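3. Planning the Equipment Budget

3.1 What we set out to buy

The second half of the Lanescombe project was, for us, the more exciting one: we finally had money to equip a full row of manipulation stations instead of sharing a single arm among everyone. The plan called for 9 identical stations, each with an arm, a parallel gripper, a wrist camera, a table and a bin of task objects. Identical was the word we cared about most. A policy trained on one table should be tested on the next without anyone having to ask which gripper was bolted on that day.

Our first budget was built the way most first budgets are. We priced the arms, added the grippers and cameras, and put whatever remained into a line called "other." We kept that first version, and we recommend that other groups keep theirs too, since the difference between it and the final spreadsheet taught us more than either document alone. The arms hardly moved. Nearly everything else did!

3.2 Letting the tasks set the order list

The biggest improvement came when we stopped planning by catalog and started planning by task. For every task in the Rundemby set, we wrote down what the gripper would have to hold, what the wrist camera would have to see, and which parts would need replacing during a long run of trials. Only then did we look at prices. A shelf-sorting task and a cloth-folding task may both run on the same arm, but they wear out very different things, and the wear is what the budget has to cover after the first month.

The rubber band task is a good case, and one of our favorites to work with. Its objects are among the cheapest we own, yet it shaped three separate lines of the order: fingertips, cameras and spare props. Figure 2 shows it from the wrist camera.
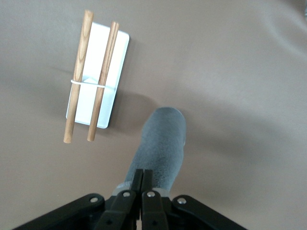

Figure 2. Wrist-camera view of the rubber band task, with two wooden dowels bound by a white band on a white plate. The closed gripper fingers are at the bottom of the image.

Consider the fingertips first. A thin band has to be caught and stretched without being pinched so hard that it tears, and that asks for narrow tips that close evenly. We had planned to buy one set of fingers per station. After working through the task list we moved to interchangeable tips, with a wide pair for boxes and bottles and a narrow pair for bands, cords and cloth. The added cost per station was small next to the cost of a second gripper, and swapping tips takes one hex key and a few minutes.

The camera line changed for a different reason. A white band over a white plate gives a camera very little contrast to work with, and the closer, cheaper model in our first budget had a fixed exposure. We paid more for a model from Drineck with manual exposure and a shorter minimum focus distance. We also bought two diffuse lamps per table, an item that did not appear in the first budget at all and that we would now put near the top of any list.

3.3 Consumables and spares

We set aside 900 dollars for props and consumables in the first year: bands, dowels, plates, cloths, tape, table covering and the many small things that roll under a bench. It sounds generous for such humble stuff. It was the line we were happiest to have, since a station with a working arm and no rubber bands collects no data.

Bands deserve a note of their own. We order one size, one color and one supplier lot at a time, and we log the lot number with the trials. Stretch varies between lots more than we expected, and a change of lot in the middle of an experiment is hard to untangle later. Dowels and plates are simpler, and we buy them in a single batch with enough left over to last the project.

For the grippers we bought spare fingers, spare bolts and two complete spare units, kept in a cabinet that any operator can open. The alternative was a service contract from Slanina with a return time of 13 working days. It was a fair offer, but a station down for that long would have upset the shared schedule, and the spare units came out cheaper over the life of the project.

3.4 Order of purchase

We strongly suggest buying one complete station first, lamps and props included, and running every task on it before committing to the rest. Ours was ordered ahead of the others and was in use by March. It led to 57 changes in the parts list, most of them tiny (cable lengths, clamp sizes, a longer screw) and a few of them expensive to discover nine times over. The remaining eight stations were then ordered together, which kept firmware and part revisions the same across the row.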